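From: Yanling Zou
To: mana-sim list
Subject: Re: [mana-sim] handheld approach: misses on the right side

Hiyori Kinoshita wrote:

> Ran the approach task overnight with the settings from the wiki. Out of
> 200 episodes I get 71 grasps. The misses are nearly all the same. The
> fingers close too high and slide off the rounded corner of the handheld.
>
> I have not changed the controller since the October meeting. The only
> thing I touched is the asset. I swapped the old box-shaped handheld for
> the one with curved sides, as agreed.
>
> Questions:
>
> 1. Is the collision shape for the new handheld supposed to be a single
> convex hull? Mine looks that way in the debug view.
> 2. Should the thumbstick be a separate body? It moves when I load the
> file but not during an episode.
> 3. Do we score a grasp if the finger touches the shoulder button? The
> rules PDF for the Bresum round says "body of the object" and nothing
> else.
>
> I can present at club if somebody tells me which of these is a bug.

Hiyori,

Taking these in order.

1. No. The single hull is left over from the box asset. When you swapped the mesh, the importer kept the old collision setting and wrapped the whole thing in one hull, shoulder button and thumbstick included. The result is a shape that is fatter than the visible one near the corner. The planner thinks it has contact about where the top of the button is, so it stops early and closes high. That matches what you are seeing.

The fix is to turn on decomposition in the asset config and rebuild the cache. You have to delete the cache folder by hand. The rebuild flag checks the file name and not the contents, and both handhelds have the same file name. I lost an evening to this last semester.

After decomposition you should see separate pieces for the body, the stick housing and the button. My build comes out at 2,803 collision triangles. If yours is far from that, you are probably still loading the old cache.

2. Leave it fixed for now. The stick joint is defined in the file, but the episode reset locks every joint that is not on the arm. We did that in the spring because the joints in the Noguchi drawer asset drifted during long runs, and it was simpler to lock everything. If you want the stick to move, add its joint name to the unlocked list in the reset function. I would not do it before the round. It adds a contact that can chatter, and the task does not score it.

3. I read "body of the object" as any link under the root, so the button counts. That is an opinion. Bresum has a rules thread and I have posted the question there. Until there is an answer, please log button contacts in their own column so we can score the runs either way without repeating them.

Two other things I noticed while going through your config.

Your approach offset is still the one for the Bromura cup. The cup is tall and the handheld is flat, so the offset puts the wrist higher than it needs to be. With the decomposed shape this may not matter, but try the runs with and without it. Change one thing at a time and keep the seed list the same, otherwise we cannot compare to your 71.

The wrist camera is fine as it is. The handheld fills a large part of the view at the end of the approach, and I know it was suggested that we pull the camera back. I would rather keep it close. The policy gets most of its information from the outline, and the light strip along the corner gives it a clean edge against the black. Moving the camera now would also mean rendering all the demonstrations again — we do not have the machine time.

On the table texture: keep the pale wood. The random texture option is on in the branch for the freshmen's exercise, so be careful when you merge. Also check that the material on the handheld has not gone glossy after the import. The roughness value gets dropped if you export with the default preset. It should look matte, with soft highlights only.

What I would like to see before you present:

- the debug view with the new collision pieces
- a rerun of the same 200 seeds, decomposition on, offset unchanged
- the same again with the flat offset
- the separate column for button contacts

If the machine in the lab is busy, put it in the queue under the class account and not the club one. The club account has only 2 slots and the line following group is using both.

I have attached a render with the new asset, finger still clear of the body on the right. Please check that yours looks the same at this stage of the approach, including the white strip and the button. If the button is missing you have the old mesh.

Yanling
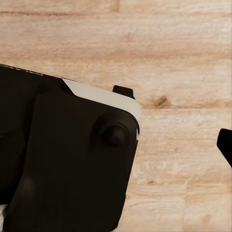 Handheld asset, simulated render, finger approaching from the right

mana-sim mailing list | Contact the list owner | Back to top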